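Search Search for: Search this site

Rosaura Usuga on three years with the same used pickup

19 Aug 2025

Rosaura Usuga bought her pickup from a lot in Villca without planning to keep it. She needed something to pull a trailer for one summer. Three years later it is still her daily vehicle, and she has replaced most of what wears out on it herself.

"I looked at the frame first and the engine second," she said when we talked in July. "A tired engine can be fixed in a driveway. A rusted frame I can't do anything with."

The truck had 119 thousand miles on it and one previous owner. The service records stopped two years before the sale. Usuga took that as a reason to change every fluid in the first week, including the transfer case and both differentials. The rear differential oil came out black.

She is not a mechanic by trade. She learned from the factory manual and from a neighbor, Driss Helmy, who lent her a torque wrench and did not get it back until winter. The first big job was the front wheel bearings. "The book gives you a couple of hours," she said. "It took me the whole weekend, and most of that was one bolt."
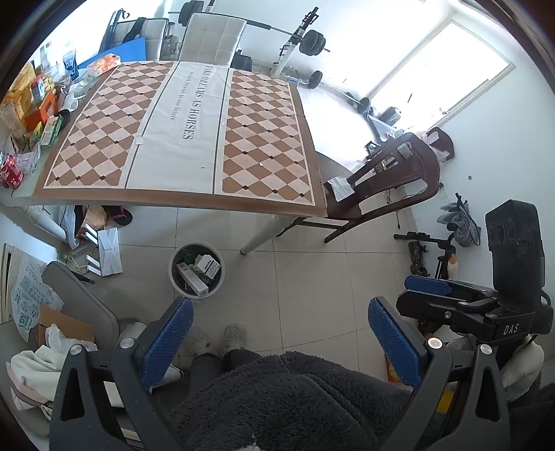
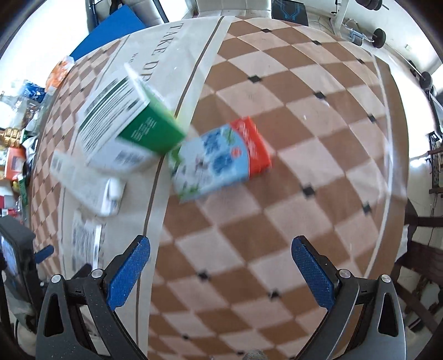

Jeanie Moffat disagrees with her about how much of this is worth doing at home. Her view is that brakes and steering should go to a shop, and that money saved on a ball joint is soon spent on the alignment afterward. Usuga has heard this before. She does pay for alignments, and for tires, and says she would pay for a transmission if it came to that.

Fuel is the cost she complains about most. She keeps the speed at 60 on the road to Pinik and says it makes a difference at the pump, though she has never written the numbers down. The tailgate latch sticks in cold weather. The air conditioning works on high only.

Asked if she would buy a new truck, she said she had driven one and liked the seats. "The payment was more than I spend on this in a year of parts. So I drove home in mine."

She plans to do the rear shocks next, then the leaf spring bushings if the bolts will move.

Comments

Rigoberto Pacheco
Soak those bushing bolts for days before you touch them. I had to cut mine out.

Cristian Cáceres
What brand of bearings did she use? Mine started humming again after one winter.

Related
Checking a used truck frame for rust
When to change differential oil
Trailer wiring basics
Leaf springs: repair or replace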